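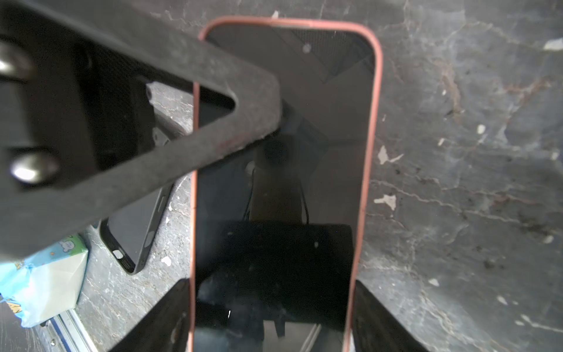 neltona-phones
Recordings from my two-arm bench in the shared workshop, October batch

Hi! I'm Adaeze Adeyemi, and this is the phone-sorting part of Neltona, the two-arm rig I've been building on and off in our shared workshop. The arms pick phones up off a grey marble-look surface and move them about. I wanted a set of recordings I could train on without borrowing anybody else's, and a few people asked for copies, so I've tidied it up (a bit).

What you get

There are 52 episodes in the folder, 46 with all the camera streams intact. The other six dropped a wrist stream partway through and live in partial/. I left them in for anyone who only needs the joint data. Each arm has a wrist camera, and a fixed one watches the whole enclosure.
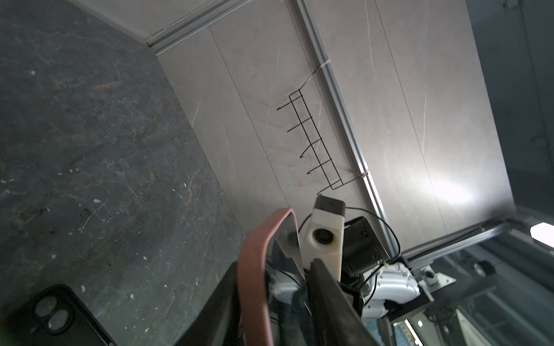 Wrist view with the rail and the black five-hook rack on the wall.

The hooks belong to a different task, and you can ignore them for this one. Same goes for the soft toy and the tissues, which stay in as clutter. I never put a marker down for where the phones should start, so expect the layout to wander from one episode to the next.

Known quirks

Dark screens are a pain. They're basically mirrors, and my first detector kept finding grippers inside the glass. Light is uneven too, so please don't normalize on a single colour patch like I did! Episode 41 has a clock offset between the two arms. The fix is in tools/resync.py, and you run it once before loading.

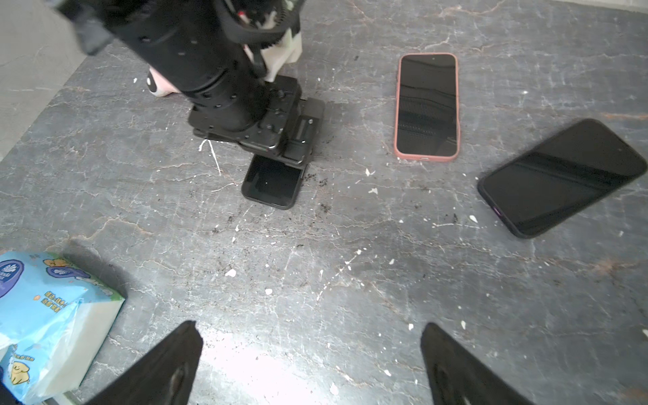
Zainab Ekwueme wrote in to ask whether the gripper widths are logged as commanded or measured, and said the README ought to spell it out. Fair call. They're measured, in millimetres, and the commanded values are in a separate column ending in _cmd. Version 2 of the loader reads both.

If you're building something similar, bolt both arms to the same track before you calibrate anything. I did mine separately, moved one base over by a finger's width, and lost a whole evening working out why the grippers wouldn't meet in the middle.
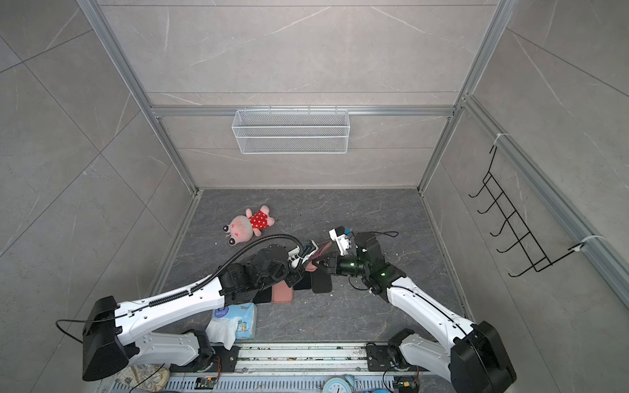 After that I redid the calibration with both arms in place and saved it as calib_shared.yaml, so use that one and leave calib_old.yaml alone (it's only there for the early episodes, which list it in their metadata).

Licence

Use it for whatever you like, just keep this file with it. If a download turns up broken, open an issue and tell me the episode number. I check most evenings after dinner.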